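3.2 Lettering, colour and the long wait between issues

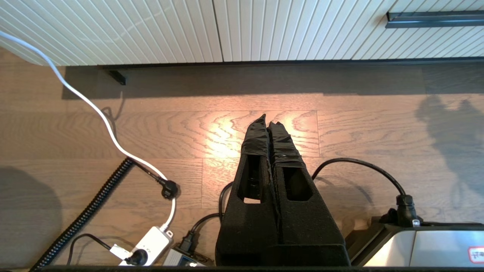 Figure 4. Oak floorboards with swirling grain and a patch of sunlight, a black two-fingered gripper in the foreground.

I should say up front that I came to Likham as a fan first and a researcher a fair way second, so some of what follows is going to sound like a person talking across the counter at a comic shop. The series ran for 30 issues (plus the annual, which I've left out of the count and will defend leaving out if anyone asks), and I read the lot twice: once in single issues as they came out, and once in the collected editions over a very long August. My favourite thing about it, and the thing this section is mostly about, is how much of the storytelling gets handed to the lettering.

Analyn Manalastas lettered every issue. That's rare enough on a book that went through four colourists, and I think it's why the thing holds together at all! For coding purposes I logged 1475 balloons and captions across the first arc and sorted each one by tail shape, border weight and whether it crossed a panel gutter. The gutter-crossers are the fun ones. When Wei is lying to somebody, her balloon nearly always straddles two panels, so you start the sentence looking at her face and finish it looking at the person who's being lied to. I missed this completely on my first read. On the second I couldn't stop seeing it, and I went back through my notes and recoded the whole pilot sample (two evenings I won't get back, but there you go).

Of the crossing balloons in the first arc, 44 belong to Wei. Tinell, who talks far more than she does, has four. I don't want to lean too hard on this, as one letterer on one title is a small base to build on, and I coded the arc by myself. Still, the gap was big enough that I kept checking it.

Colour is messier. The second colourist drops the ochre captions that had marked Tinell's narration and swaps in a grey very close to the one already used for scene-setting, and for a good stretch I honoured the change in my coding sheet by making a new category. I've since folded it back in. Readers on the letters page seemed to manage fine: one correspondent grumbled that the grey was hard to read on the bus, and the rest wanted to know when the dog was coming back. The collected edition from Conineo restores the ochre throughout, so anyone working only from the trade will never meet the problem, and I'd encourage people writing on this title to say which version they had in front of them.

Then there's the delay. The gap before the final arc was long enough that the recap page grew to a full spread, lettered in the same hand as the story itself, and I went back and forth on whether to code it. I've left it in the appendix. It has two gutter-crossing captions of its own, both about Wei, and I treat them separately from the arc totals in section 3.3.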